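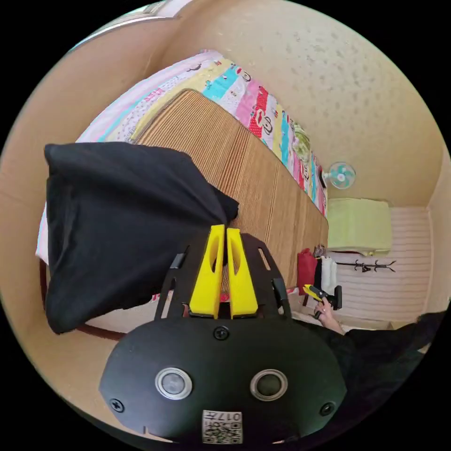 Issue 30

Household and Workshop Tips: Trying Out Hand-Held Grippers on Dark Cloth

Cloth is harder on a gripper than boxes or cups are. It has no fixed shape, it folds under its own weight, and black cloth hides its own edges from a camera. The tips below come from comparing finger settings and lens positions on bedroom laundry with a pair of matching hand-held grippers, one for each hand. They apply to most two-finger tools with a wide lens mounted behind the fingers.

Choosing the surface

Work on a bed with a woven mat over the sheet. A firm mat keeps the cloth from sinking, so the fingertips can slide under an edge. The fine parallel ridges also give the camera something to track. On plain white bedding the Demside tracker lost its position more often, mostly while the cloth was being lifted and covered half the view.

A patterned sheet showing along the sides of the mat does no harm. Leave it. Busy prints gave better tracking than solid colors in every run we kept.

Setting the fingers

Check that both fingers sit square on their bases before you start. Close them on a strip of printer paper and pull. If the paper swings to one side, loosen the base screw a quarter turn, press the fingers together and tighten again.

Slotted plastic fingers flex at the tip. For thin cotton this is useful. For heavy garments with thick seams it costs grip, and a solid Miettinen finger held better in our pull test: 500 grams against 400 for the slotted type, same fabric, same squeeze. The Miettinen tips are blunter, though, and missed single layers of cloth that the slotted ones picked up easily. We went back to the slotted pair for folding and kept the others for carrying.

Picking up a long piece

Take the end, never the middle. Come in with the tips low and parallel to the mat, close, then raise the hand straight up before moving sideways. A grip at the end lets the cloth fall into one line, and the camera can see where it goes.

Pinch depth matters more than squeeze. With less than a fingertip's width of cloth between the tips, the piece slides out on the first turn of the wrist. With too much, the bundle forces the fingers out of parallel and the far edge works loose.
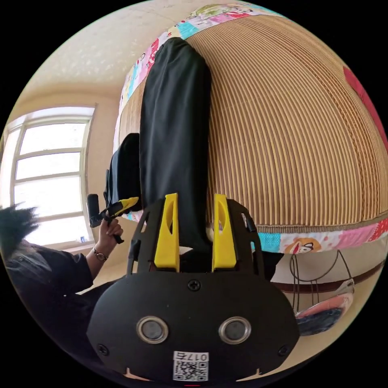

A long black piece pinched at the end, against the striped mat.

Using two grippers

Keep the second gripper in view of the first whenever possible. Bright yellow fingers are a help here, as they stand out against dark sleeves and dark laundry. Black fingers on black cloth were useless for this — the Trelleseo software placed the tips wrong in 200 of 400 saved images.

Label the tools left and right and do not swap them partway through. The calibration files are not interchangeable even when the hardware is the same model.

Loose sleeves get in the way of a wide lens. Roll them up, or wear something fitted. A wristwatch is fine if it doesn't knock against the handle.

Light

Daylight from the side is good. Daylight straight into the lens is not: exposure drops to suit the window and all the folds in a dark garment merge into one shape. Lock the exposure on the cloth and accept a white window. The Anar controller has this setting under Camera, Manual, and forgets it after each restart, so write the value on a piece of tape and stick it to the battery.

Cleaning and checking

Wipe the lens and any sensor windows with a dry microfiber cloth every 30 grasps. Dark fabric sheds more lint than you would think, and most of it collects at the base of the fingers. A soft toothbrush gets it out of the slots.

Check the plate screws at the same time. Finger-tight plus an eighth of a turn is enough for plastic. If a screw keeps backing out, use a drop of removable thread locker — the permanent kind will crack the boss when you try to undo it.

Store the grippers with the fingers open. Closed fingers take a set over a few weeks and no longer meet evenly at the tips.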